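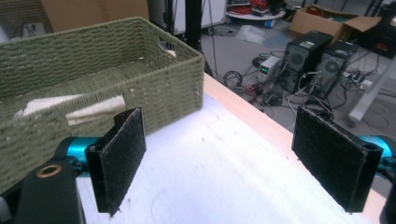

Green woven basket with a crumpled white cloth inside, one folded edge over the rim.

2018-01-08, by Hjørdis Engebretsen
3 min read

Farnby Evening Course in Household Linens
Notes for the second session: from the basket to the shelf

Welcome back, everyone, and thank you for bringing so many cloths from home last time (I had more to talk about than I had hours). We spent most of that first evening on washing and drying, so now we can get on with folding, my favorite part of the whole course.

Let me start with the basket. A basket is a fine place for clean cloths to wait, but they do crumple in there, and a soft cotton will hold on to those creases for days if you let it. Take each cloth out by a corner, give it one good shake and lay it flat on the table. Smooth it from the middle toward the edges with your palm. If you find a stain you missed, put that cloth aside for the next wash and carry on with the others.

The long fold

The fold we use most is the long fold, which I learned in the linen room at the Morris guesthouse, where we had 159 kitchen cloths and one narrow shelf. Bring one long side to the middle, bring the other long side over it, and then fold lengthwise again until the bundle is as wide as your hand. Press lightly as you go. Please don't fuss over small ripples — they settle once the cloths are stacked.

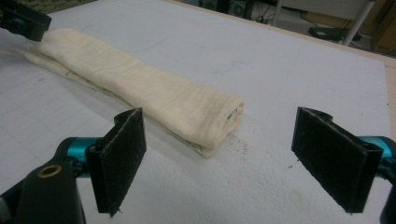

A long, flat fold in cream-colored cloth, with a thinner layer showing along the lower edge.

Look at the lower edge of your own bundle when you are done. A bit of the inner layer may spill out along the side, and with thin fabric I would leave it alone unless it bothers you. With heavier towels it makes the stack lean, so open the last fold, tuck the layer back and close it again.

Lifting and carrying

Hold the bundle at both ends and keep it level, with just enough pull that it doesn't sag in the middle. Too much pull and the layers slide over each other, and then you are back at the beginning! Practice this slowly a few times before you try it with a whole stack.

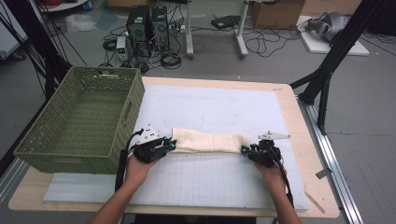
Cloth held by its two ends over the gridded board, basket to the left.

A board with a grid is a great help if your folds tend to wander. Line up the first long side with one of the printed lines and the rest usually follows. The back of old wrapping paper with a few ruled lines does nearly as well.

For next time

Please fold whatever cloths you have at home in the long fold and bring a few along, thick and thin. We will try them on the Dramach shelf, which is 553 millimeters wide, and see how they stack. Tablecloths will have to wait until May, when we get the big table back.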